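3.2 Collecting demonstrations with hand-held grippers

All demonstrations in the Torvik set were recorded with two hand-held grippers, one in each of the operator's hands. Each tool has the same linkage and fingertips as the grippers on the Plillier arms, so a grasp shown by hand can be replayed without changing the finger shape. A wrist camera on each tool records the fingers and whatever lies in front of them. No arm is present during recording.

We chose this setup after a pilot in January, in which the same tasks were shown by remote control. Operators found it hard to judge how firmly thin packaging was held, and many of the trials ended with a torn or dropped bag. With the tools in hand they could feel the film give – a cue that the remote link did not pass on.

The full set holds 655 demonstrations from two sites, Skarnholm and Cukstead. Of these, 400 involve soft packaging such as snack bags and wrappers. The rest use rigid boxes and are described in Section 3.4. 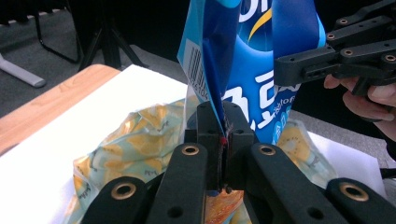 Figure 3. Hand-held collection with soft packaging, seen from the camera on one tool. The fingertips pinch the lower corner of a blue snack bag. The second tool, held by the operator, is at upper right.

Operators were told what the task was but were given no fixed grasp points. Most soon settled on corners and sealed edges, where the film can be gathered into a fold. Grasps on the flat front of a bag were less common and were often corrected within the same trial. We kept these corrections in the training data. Removing them made the policy slower to recover after a slip.

Two problems came up during labeling. First, the fingers hide part of the contact area, and a fold held at the very tip is easy to confuse with one held deeper in the jaws. We therefore took the finger opening from the recorded joint angle and did not try to estimate it from the video. Second, when both tools work close together, one may block the other camera's view of the object. In 171 demonstrations the object was more than half hidden for at least one second. We marked these segments but left them in.

A further 21 recordings were dropped before training, all of them for lost tracking on one of the tools. The dropped recordings are not part of the total given above.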